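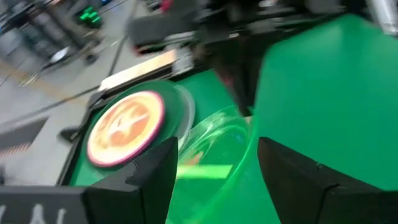

Según Heather Dow, el brazo no se había equivocado: había obedecido demasiado bien, y eso era bastante peor. Lo repitió dos veces por teléfono, con esa voz suya de haber dormido poco, y yo le dije que sí a todo mientras buscaba las gafas.

En el taller de Skerkeck llevábamos desde enero enseñándole a poner la mesa. Platos, cuencos, esas cosas que en casa hace cualquiera sin pensar (bueno, cualquiera menos mi hermano). Aquella mañana, en el intento 487, la muñeca dio un tirón en diagonal que nadie le había pedido. Yo pulsé la seta roja, como mandan las normas, y el brazo siguió. ¡Siguió tan tranquilo, el muy bendito! Tardó 11 segundos en pararse, que contados con el corazón en la boca dan para repasar media vida.

Heather encontró la causa por la tarde, sentada en el suelo con un té y el registro abierto en las rodillas. El controlador Clomex guardaba las órdenes en una cola, y la parada se había puesto a esperar su turno detrás de las demás, educadísima.

—Como mi abuela en la panadería de Gallstead —dijo.

Cambiamos el circuito para que el botón cortara la corriente sin preguntarle nada a nadie, y lo probamos hasta que se nos durmió la mano. Luego volví a encenderlo, con un pie ya camino de la puerta, y Heather me guardó el té.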